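Two hands, one drink station, and my doubts

I have a drawer at home full of controllers that were going to change everything. So when Selma Kovačević offered me an afternoon with the two hand setups she has been comparing, I said yes and kept my expectations where I usually keep them.

For anyone who missed the February post: the Kelon and the Tello are two controllers for the same kind of five-fingered hand. You bolt the same arms to the same wrists, plug in one box or the other, and a person with tracking gloves drives the whole thing. Kelon's pitch is finer finger control. Tello's pitch is that you stop noticing it. I have read both brochures and I couldn't tell you what either claim means in units.

Selma's task was getting a drink out of a dispenser. I like it as a test because there is a fragile thing, a shiny thing that confuses cameras, and very little room for knuckles. I do not like it as a sales demo, which is how Trodis uses it, with a cheerful operator who has obviously done it 500 times. I had done it never. My first run on the Tello ended with me hovering a thumb in space and swearing at a drip tray.

The delay is the thing I care about. Selma's log had the Kelon at 88 milliseconds from glove to fingertip and the Tello at 251. On paper that should settle it. In use I found the Kelon twitchy, and every little tremor of mine came out the other end. The Tello was slower and smoothed me out, so I was calmer and also late for everything. Selma thinks I would get used to the Kelon in a week. She may be right, but people have said that to me about a lot of hardware, and the drawer is full.
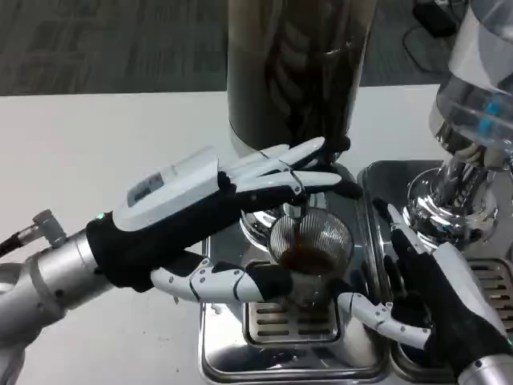
Chrome and white fingers at close quarters, in both of these.
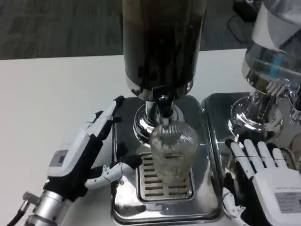

Do you need five fingers to get a drink from a dispenser? A plain two-jaw gripper will do the job if the cup is always in the same spot, and it is cheaper and easier to fix. Extra fingers start to earn their price when the objects change shape from one job to the next.

I asked Selma that same thing over lunch and she gave me a longer version with more sighing. Her point was that she isn't buying hands for drinks. She wants one setup that can do drinks, drawers and cables without a tool change, and she is willing to lose some reliability to get it. I would want to see the cables first.

The camera view bothered me more than the controllers did. You work from a head camera, and the moment you bring the hands in close, the fingers hide the part you are trying to reach. I ended up steering by reflections a few times, which felt clever and then felt like a bad sign. Ustari sells a wrist camera that is supposed to help. Selma has one on order. I asked if I could come back when it arrives, and she said only if I stop calling it the toy.

My tally for the afternoon was 49 attempts across both controllers, and I'm not going to publish a success rate. I kept changing what I counted as a success, and I don't trust anybody's numbers when they do that, so I won't print mine. I can say that I improved on both, faster on the Tello, and that my best single run was on the Kelon.

If somebody handed me the money today I'd get the Tello and complain about the delay. Selma would get the Kelon. She is the one who has to use it every day, so weigh that as you like.

Posted 12 December 2021. Comments are open, but please don't send me more brochures.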